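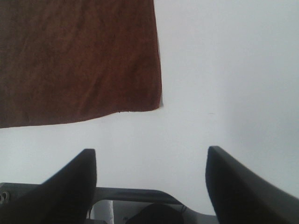 The rust-brown one, hanging up.

The Great Towel Rethink
March – from the Home Corner desk, Stubbs newsletter
Print this | E-mail this to a friend

I have been threatening to write about towels and hand cloths for ages, and this month I finally sat down and did it (the dog was asleep, the kettle was on, no excuses left!). It started when I emptied the linen closet in our Flevville place and the pile came up past my knees. Faded beach towels, guest towels too stiff for any guest, a bath mat I don't remember buying. I kept 20 pieces and the rest went to the animal shelter, which was thrilled to have them.

And then of course I wanted color. For years I bought everything white or gray so it would match, and it did match, and I was bored silly every time I dried my hands. Rust brown is what won me over in the end. It looks so good against a plain white wall – warm and a bit autumn-y even when there's slush on the porch – and it's very forgiving if you garden or cook with a lot of paprika. I do both.

A few things I've picked up along the way. Wash a dark cloth by itself the first five times or so, in cool water. I skipped this once and had pink socks until summer. Go easy on the fabric softener too, it makes towels feel lovely and then they just push the water around your arms. Half a cup of white vinegar in the rinse does me fine, and no, you can't smell it afterward.

Hanging is where my family and I disagree. I like a cloth hung flat and wide with the whole thing open to the air, and if the bottom edge comes out on a slant, well, I've stopped fussing with it. The other camp in my house folds everything in thirds over the rail like a hotel, and then wonders why the middle smells funny by evening. Give it room! A hook is okay for something small, but a big heavy towel bunched up on a hook takes forever.

If you're shopping, Latero on the corner still has a basket of seconds by the register, and the ladies at the Limitz market will hem a frayed edge for you while you go get your coffee. Bring your own thread if you're picky about the shade – they mostly stock black and cream.

Next month I'm on to pillowcases. Send me your stain stories in the meantime, especially anything about beets.

Print this | E-mail this to a friend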